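Household Notes from Breltdale: Spray Bottles, Cloths and Shared Tables

The shared tables in the Breltdale building get used from early morning until the lights go down in the hallway. People eat at them, spread out paperwork on them, take things apart on them and leave coffee rings on them. In May we changed how the tables get wiped down, and several of you have asked what the new routine is and whether it works at home. It does, so the whole thing is written out for this issue.

The short version is one spray bottle, one folded cloth and a little patience. You do not need a special product. We went through 2 cleaners from the supply shelf before settling on a plain all-purpose one, diluted the way the label says.

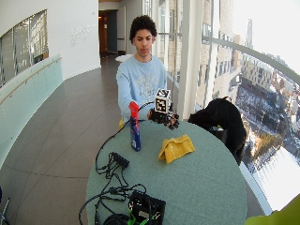 Cleaning and Supplies

The bottle and the cloth live together. When one gets carried off without the other, people grab paper towels, and we were going through far too many of those. The cloths are washed twice a week and go back on the shelf folded. Yellow cloths are for tables only. If you find one by the sinks, put it in the wash bin and take a fresh one.

Felt-type tops, like the gray-green one on the round table, need a different hand from the hard tops. Do not spray the surface directly. Spray the cloth two or three times, fold it so the damp side is out, and press down on the spot. Lift, turn to a clean part of the cloth and press again. Scrubbing raises the fibers and leaves a fuzzy patch that stays there long after the stain is gone. For crumbs and dust, use the soft brush first while everything is dry.

Hard tops are simple. Spray, wait a minute, wipe from the far side toward you. Go over the edge as well, where hands rest all day. The underside of the rim could use a wipe every month or so, and most people are surprised at what comes off.

Cords are the other thing. If there are cables across the table, put the cloth to work and leave the sprayer alone. Wipe up to them, move them if they are yours to move, and wipe where they were. Keep liquid well away from connectors and power strips. If the cables belong to somebody else's work, clean the part of the table you can reach and leave the rest for later.

Bags should come off the table and the chairs before you start. A strap dragged across a damp top leaves a streak, and the bottom of a bag has usually been on a floor somewhere.

Mixing and refilling

The concentrate comes in a jug from Bradent. We mix it in the supply room, in bottles that hold 500 milliliters, and the measuring cap is tied to the jug so it does not wander. Fill with water first and add the cleaner after, or you will get a bottle full of foam. Cold tap water is fine.

Please do not top up a bottle that is half full. It throws the mix off, and after a few rounds it is either nearly water or strong enough to leave a film. Use it to the end, rinse it, and start over. If a nozzle sticks, run warm water through it and pump it a few times over the sink. If it still sticks, leave it in the tray marked for repair and take another.

Each bottle gets a label with the contents and the month it was mixed. Anything with no label gets poured out, even if it smells right.

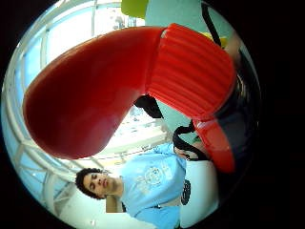
Color is the easiest way to keep supplies sorted, and we would like to do more with it. Tape on a handle wears off, and printed labels go soft after a month of wet hands. A solid color holds up, and you can read it from across the room. Something glossy and red from end to end, ridges included, is hard to mistake for anything else on a shelf – pale blue and gray plastic gets lost in a hurry. If you are buying for your own kitchen or workshop, pick one strong color for each job and stick with it, even if it means waiting for the right one to be in stock.

The building store at Salinas had blue, yellow and green when we last checked. Prices were the same for all of them.

What it costs

We bought 317 cloths in the first order, which covered all three floors with a stack left over. The paper towel order has been cut back and the next one is on hold until the shelf is empty. A carton of 1,000 trash liners came in with the same delivery and is stored under the stairs.

Requests for supplies go on the Vutano sheet by the supply room door. Write down the floor and what has run out. Sheets are picked up at 4 p.m. and shelves are restocked the next morning. Worn cloths can go in the rag box – the workshop takes them.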